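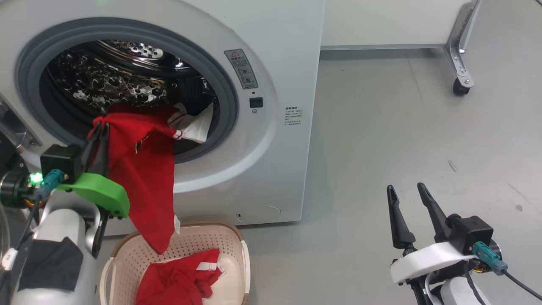
From: Mylene Samonte
To: Residents' list, Anora Court
Date: Saturday, April 4, 2020
Subject: Re: Shared laundry rooms, booking and charges

Dear residents,

Thank you to everyone who has written to the office this week. The message quoted at the foot of this one raised several points that other households have also put to us by telephone, and it seems best to answer them on the list so that all 118 apartments have the same information. Please read this message together with the notice in the lobby of your building. Where the two differ, this message is the later one and should be followed.

Opening of the laundry rooms

The laundry rooms in the Tarnel and Lagman buildings remain open. Laundry is an essential service for a property in which most apartments have no hookup of their own, and the management office has no plan to close either room. The rooms will be open from 6 in the morning until 11 at night, every day of the week. The overnight hours have been withdrawn for now so that the cleaning contractor can work without residents present. Residents who work night shifts and cannot use the room within these hours should write to me directly. Two households have already done so and arrangements have been made for them.

Booking

Each room may be used by one household at a time. Bookings are made on the paper sheet outside the door or, if you prefer not to handle the sheet, by calling the office before 4 in the afternoon on the day before. Office staff will write your apartment number on the sheet for you. A booking lasts 90 minutes. No household may hold more than 3 bookings in one week, and bookings may not be passed on to another apartment. If you no longer need your time, please cross it out or call us.

We have been asked whether a resident may start a load, go back upstairs, and return when it is finished. Yes, and we would encourage it. The room stays yours until the end of your booking, and no other resident should enter or move your clothes. If a load is still in a machine after the booking has ended, the next household may call the office, and a member of staff will remove it to a clean bag with the apartment number written on it.

Charges

The charge per wash and per dry has not changed. Coin payment has been suspended in both buildings and the coin boxes have been locked. Use will be recorded from the booking sheet and added to your monthly statement. Residents who hold laundry tokens may keep them for later use or return them in an envelope marked with their name, and the value will be credited. There is no deadline for returning tokens.

Some residents have asked for the laundry charge to be waived altogether while so many people are out of work. The board considered this at its last meeting, held by telephone, and did not agree to a general waiver. It did agree that no late fee will be applied to any laundry charge until the end of October. Any household having difficulty with its statement, for laundry or for anything else, should contact the office before the due date. Such conversations are confidential and are not reported to the board by name.

Care of the machines

The contractor, Mender, has asked us to pass on the following. Please use the amount of detergent given on the package for a normal load. Service calls for excess suds have gone up, and each call takes a machine out of use for part of a day. Please do not put bleach or disinfectant spray on the rubber door seals of the washers. Wipe them with a damp cloth and leave the door ajar when you have finished. Check pockets for gloves and paper tissues before washing. Cloth face coverings may be washed with other laundry, preferably in a mesh bag so that the ties do not tangle.

If a machine stops in the middle of a cycle, do not force the door. Call the number posted on the wall and tell the office afterward. You will not be charged for a failed cycle.

Residents who are ill or isolating

A household in which someone is ill should not use the shared rooms. Please call the office and we will arrange for a sealed bag to be collected from outside your door and returned the following day. There is no extra charge for collection. You do not need to give any medical details; it is enough to say that you would like your laundry collected. Bags are available from the office and can be left at your door on request.

Folding tables and lost items

The folding tables have been taken out of both rooms and the lost property shelf has been cleared. Unclaimed items were bagged and are being stored in the office. They include a good deal of children's bedding, so parents may wish to inquire.

The matter of the damaged hallway light on the lower level of the Lagman building, also raised below, has been passed to maintenance and a part is on order. I do not yet have a date for the repair.

Please reply to the office address and not to the whole list if your question concerns your own account.

Sincerely,

Mylene Samonte
Resident Services
Anora Court Management Office

Earlier message, from Apartment 6, Lagman building:

> Dear Ms. Samonte,
>
> I am writing on behalf of our floor. We would like to know if
> the laundry room is going to stay open, as there are two
> different notices up and one of them says it closes at 8. Also
> the sign-up sheet was full by Monday morning and the same
> apartment had put itself down for five different times. Is there
> a limit, and who checks?
>
> A couple of us have tokens left and would like to know if they
> are still good. My neighbor has asked if she can be let off the
> charge this month as her hours were cut.
>
> Last thing, the light in the downstairs hallway has been out
> since before all this started and it is hard to see the step
> when you are carrying a basket.
>
> Thank you for keeping the office phone answered. It has been a
> help to the older people here.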